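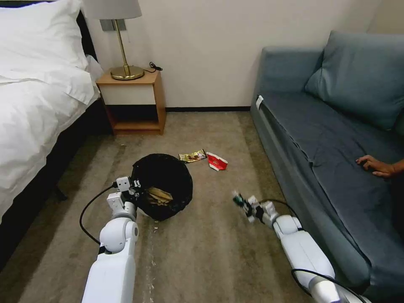

The weight of what we throw away

Office waste is usually measured at the wrong end. A contractor collects from the yard, a lorry weighs the load, and a figure arrives on an invoice some weeks later. By then the contents of every desk bin, kitchen caddy and print room sack have been pressed into one number, and the building manager learns only that the total has gone up or down.

Oona Kokkonen has spent most of her working life trying to push the point of measurement back indoors. Her firm, Kuusisto, audits waste in rented office buildings, and its method is slow. Bags are tagged by floor and room type, weighed on a bench scale, opened, and sorted by hand into paper and card, food, mixed plastics, metal and residue. Each fraction is weighed again. The difference between the first weighing and the sum of the second is logged as loss, most of it liquid.

In August the firm completed an audit of Fanthorpe, a block of serviced offices let to small tenants on short leases. The sample ran to 649 bags. Of these, 427 contained paper or card that could have been recycled had it been kept apart from food. The commonest contaminant was coffee, either as grounds or as the last few mouthfuls in a cup.

"A spoonful of liquid is enough," Kokkonen says. "It goes to the bottom and the paper takes it up. The mill doesn't want that paper."

The liner is a larger part of the problem than its weight suggests. At Fanthorpe the cleaning contract required every desk bin to be relined each evening, whatever it held. Many of the bags removed were less than a quarter full. A thin liner weighs very little, but a building with 1,000 bins uses a great many in a year, and a nearly empty bag traps air, so the yard container fills by volume long before it reaches its permitted load. The landlord then pays for collections that are mostly air.

Two remedies are in common use. The first is to remove desk bins altogether and place shared stations in corridors. Sorting improves, though tenants tend to dislike the walk, and some bring in bins of their own, which the cleaners are not contracted to empty. The second is to keep the desk bin but leave it unlined and restrict it to dry paper. Rinsing is then needed from time to time, and the cleaning rota has to allow for it.

Fanthorpe chose a mixture. Kitchens were given 3 lidded containers apiece, supplied by Lusitz, with openings shaped for cups, food and cans. Desk bins stayed, but liners are now changed on inspection. The wording of the contract took longer to settle than the equipment did - "on inspection" has to be defined, and the cleaning firm wanted the definition to include smell.

Carpet was an unexpected item in the negotiations. Where bins stand on carpet, missed throws and small spills add to the cleaning time, and Kokkonen's report recommends wider openings before it recommends mats. Mats move, and their edges catch vacuum heads.

A second audit is planned using the same tags and the same scale. Prarard, which manages the building, has asked for the results by floor, with the kitchens listed separately.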